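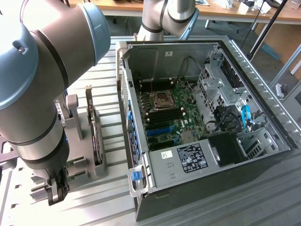
Rinerberg council will change the way it collects old desktop computers from July. Residents will be able to leave up to three machines per household at the Wainwright Road depot without booking. Collection from home stays at 800 addresses outside the ring road.

Hard drives must be wiped before drop-off - the depot does not issue erasure certificates. Monitors and printers go to a separate bay and are limited to 40 kg per visit.

Tiburcio Arriaga, waste services manager, said the booking line would close once the change takes effect.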